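Home | Forums | Paint & Finishes | New posts | Log in

Chalk or mineral paint on an old pine dresser?

saltmarsh_jo
I've inherited a pine dresser the colour of strong tea and want it dark, with something loud inside the cupboards. The shop sold me on Varex mineral paint, then the man behind me in the queue said only a fool skips chalk. I have 50 quid and very little patience. For the colours, I'm after this sort of pairing: 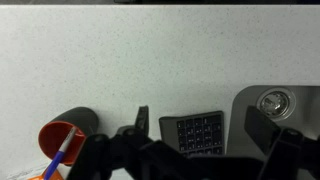
Charcoal outside, red-orange inside.

Does it need priming? The tin says no. The tin would.

gloss_and_loss
Prime it. Old pine has knots, and knots have opinions. I put three coats of Varex over bare pine last November and had brown freckles through it by Christmas. Two coats of Pliluda stain blocker, leave it overnight, then paint.

As for the red, buy more than you think.
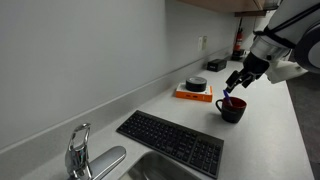
Reds cover badly whatever the brand, so do a grey undercoat first or you'll be on coat five and talking to yourself. I did the inside of a bureau in red once and still find it on my slippers.

tuppenny
Disagree about two coats of blocker. One is plenty if you've sanded. Some of us would like to finish before retirement.

gloss_and_loss
Some of us would like to finish once.

tuppenny
Fair. But chalk is still nicer to put on, and you can wax it. I used Predenard on a wardrobe and it went on like yoghurt.
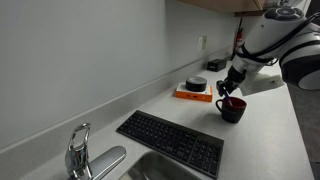 saltmarsh_jo asks whether wax will stand up to plates going in and out all day. On shelves, no. I waxed mine and every mug left a ring within a week. Use a water-based varnish on the shelves and keep the wax for the doors, where it can look pretty and do nothing.

brushes_in_vinegar
What they said. Mabaso matt varnish, thin coats, and don't go back over it when it starts to drag. You will go back over it. I've got 684 posts on here and half of them are me regretting that.
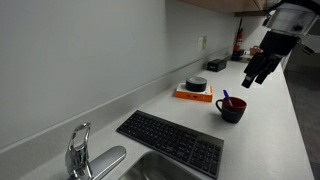 Update, 29 December 2020

saltmarsh_jo
Went with Varex, one coat of blocker. Two knots have come through on the left door. Gloss, you may say it.

gloss_and_loss
Left door only? I'd have bet on both.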